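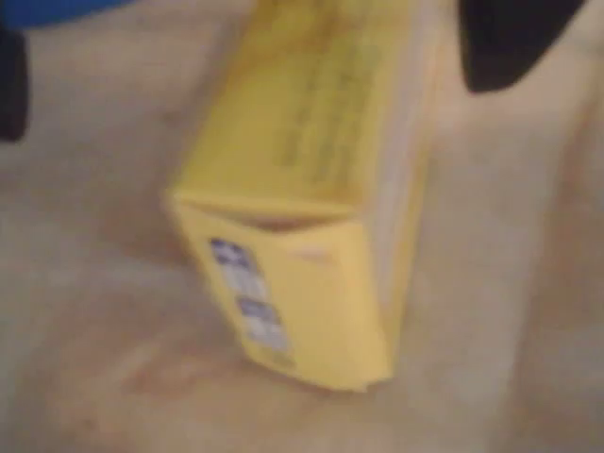 The Dirkura long carton in yellow, flap end towards you

Packing & Posting > Cartons > Long and narrow > Item 1699

Dirkura Long Carton, Yellow, with Tuck-in End Flap

We have sold plain brown boxes for as long as Carkach has had a shop door, and we still sell plenty of them, but I have to admit that the yellow Dirkura is the one I reach for when I am packing something up at home. It is a long, narrow cardboard carton that opens at the end and closes with a flap you push in with your thumbs, and it is such a cheerful thing to find on the doormat! A good strong yellow, somewhere between egg yolk and mustard depending on the light in your kitchen. It won't get lost in a cupboard either, and in our house that counts for a great deal.

It was first made for candles (the long dinner sort, which snap if you so much as look at them), and that is where the shape comes from. Since then our customers have used it for knitting needles, rolled-up prints, wooden spoons, paintbrushes, Christmas crackers taken out of their own box, and one very nice gentleman sends his home-grown leeks to his sister in it every winter. We make no promises about leeks.

Size and weight

The carton is 300 mm long and 101 mm wide, measured on the inside, so if your item is 300 mm exactly it will go in, but it will be snug and you will want to leave the bubble wrap off the ends. Please measure first. We do get the odd one back from people who went by eye, and I sympathise, as I bought a rug that way once.

It will carry up to 3000 g. That is plenty for most of what people put in it, though if you are sending something small and heavy, such as a bag of brass hinges or a doorstop, you would be better off with one of the squat Workneh boxes, where the weight sits over a wider base and doesn't slide up and down in transit.

The card

Ordinary cardboard, yellow on the outside and left natural within. The colour is printed on, and on a box that has been through the post a few times you will see it wear at the creases first. I rather like them like that. There are lines of small dark print running along the length of one face, with the handling and recycling notes for anyone who wants them, and if you are giving the box as a present and would like a clean side showing, turn it over before you tie your ribbon.

On the end panel you will find two small labels in blue and white. Both are ours and both are put on before the cartons leave us. The upper one is the stock label and the lower one tells us which delivery the card came in, so if you ever need to write to us about a fault, do let us know what is on the lower one. They peel off fairly well with a little warmth from a hairdryer. Cold, they will bring a bit of the yellow with them, so be patient, or simply stick your address label over the top, as I do.

Putting it together

The cartons come flat, tied in bundles. To make one up, hold it by the two long folded edges and press them gently towards each other until it pops open into shape. Fold in the small side flaps at one end, then bring the big flap over and tuck its lip down inside. Do the same at the other end once your things are in.

The flap is meant to be a little stiff the first time. If it springs back and leaves a thin gap along the crease, take it out again, run your fingernail along the fold and have another go, and it should sit down flatter. For the post you will want a strip of tape over it whatever happens. For the shelf, you can leave it just as it is, and it's much easier to get into.

A word on filling. Long boxes are lovely for long things but they do let everything shoot to one end, so pack the spare room with scrunched paper and give it a shake by your ear before you tape it. If you can hear it moving, add more paper! Tissue does very well for candles, and a rolled tea towel is marvellous if the person at the other end would like a tea towel.

Using it at home

I keep several standing on end in the cupboard under the stairs, flap upwards, with garden canes and plant labels in one and wrapping odds and ends in another. They will stand quite happily on a flat shelf as long as they are reasonably full. Empty ones tend to go over when the door bangs. You can write on the yellow with an ordinary black marker, though give it a moment before you put your sleeve on it.

They do not care for damp. A garage is fine if it is a dry garage, and a shed is usually not, and once the card has gone soft at the corners there is no bringing it back. When yours has had enough, peel off the tape and flatten it for the paper and card collection.

What goes with it

The Cirano paper tape sticks well to the printed yellow and tears by hand, and you can leave it on for recycling in most areas (do check with your own council, they all seem to have different ideas). The clear plastic tape we sell holds too, but it lifts the colour if you have to open the carton again. We also stock a roll of brown packing paper that is a good deal wider than you need for this box. Cut it down the middle with the bread knife before you unroll it and it will last you twice as long.

Delivery and returns

Bundles go out flat in a brown outer sleeve. Unopened bundles can come back to us within the month, and if a carton has arrived creased across the middle, tell us and we will put another in the post without any fuss. Orders placed in the last part of October onwards can take a little longer to reach you, as that's when everyone begins on their Christmas parcels, us included.

Comments

I have been buying these for my candles for ages and have hardly had a breakage. The yellow is a bit more orange on the last bundle than on the one before, which doesn't bother me but might matter if you're lining them up on a market stall.
Posted November 21, 2019

Reply from the shop: You are quite right, the colour does wander a little between deliveries. If you want them all to match, put a note on your order and we'll pick them from the same lot for you.

Sturdy enough, but the flap on mine was very tight and I tore the lip on the first one. Ran a nail along the crease after that, as it says up there, and the rest were no trouble. Four stars from me.

Does anyone know if they do it in a longer size? I have some 400 mm knitting needles and they poke out of the end.

Reply from the shop: Not in yellow yet, I'm sorry to say. The brown one goes up to 450 mm and you'll find it in the same section.

Bought for posting, kept for the pantry. Spaghetti goes in beautifully, still in its packet. My husband now refers to the yellow department.

The labels were a nuisance until I tried the hairdryer. Came away clean with a bit of coaxing, so thank you for that tip. Would still prefer them on the bottom somewhere!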